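Keeping a Shared Kitchen, Session 2: Counters
Notes for the evening class, 2019-10-24
Instructor: Loredana Ruggiero

Welcome back, everybody, and thank you for all the good questions about drains last time (I have put the longer answers on the sheet by the door, so do help yourselves). Tonight we move up to counter height, and I'd like us to begin with the things people set down for a minute and leave there till Friday.

A counter in a shared kitchen fills up from the front edge backward. A mug comes first, usually, then a paper cup, a water bottle, a pair of gloves, the tissue box, and before long you are chopping an onion on a patch the size of a postcard. My old colleague Catalina Quiroga used to sort everything into what lives here and what is visiting, and I still find that the kindest way to start, especially when the visitors belong to somebody else.
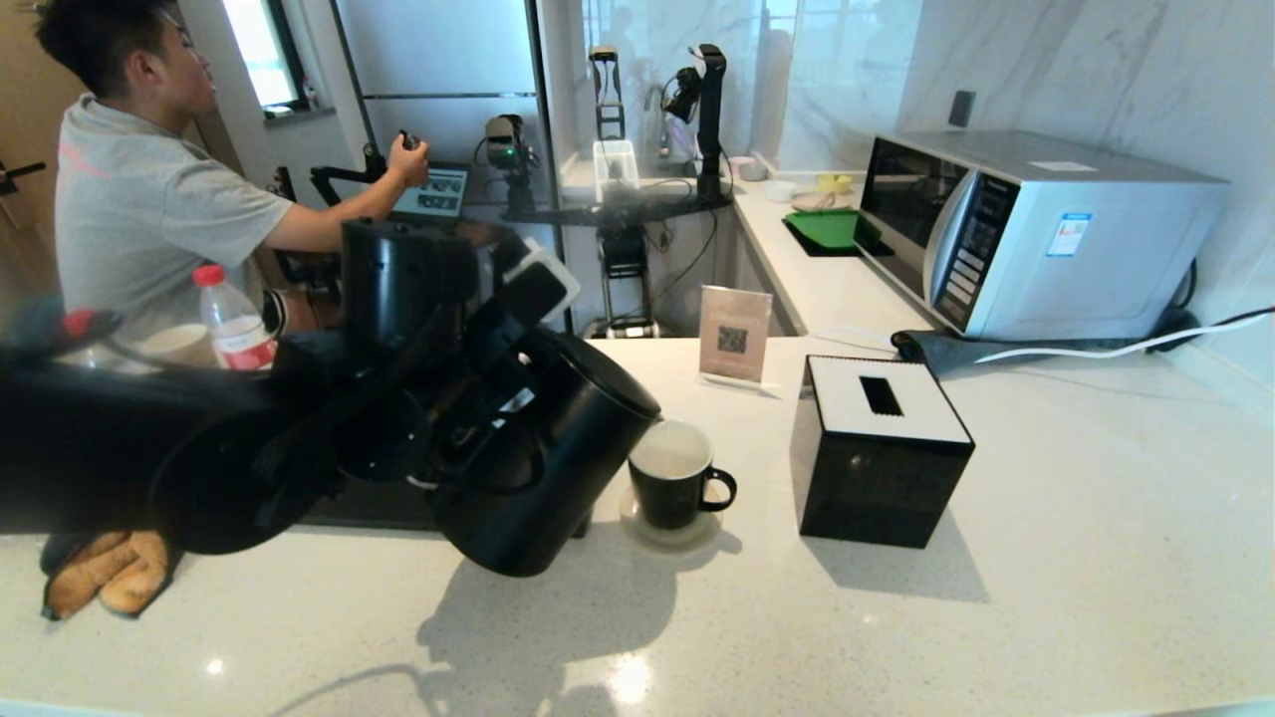

So, the residents first. A microwave can stay, and so can a cutting board, but try to give the board a spot where you don't have to move it each time you open the microwave door. Bowls and plates that get used every day may sit out in a short stack at the back. Tissues do well away from the sink, for reasons anyone who has lifted a soggy box will know!

Mugs are harder. A saucer underneath saves you a ring on pale stone, and it also tells other people that the drink may still be wanted. Please ask before you pour one out.

Gloves, bags and anything else made of suede or cloth should go on a hook or in a drawer. They soak up spills wonderfully, and suede is miserable to clean.

For next week: pick one stretch of counter, write down what lives there and what is visiting, and bring your list along. We meet in room 19 again.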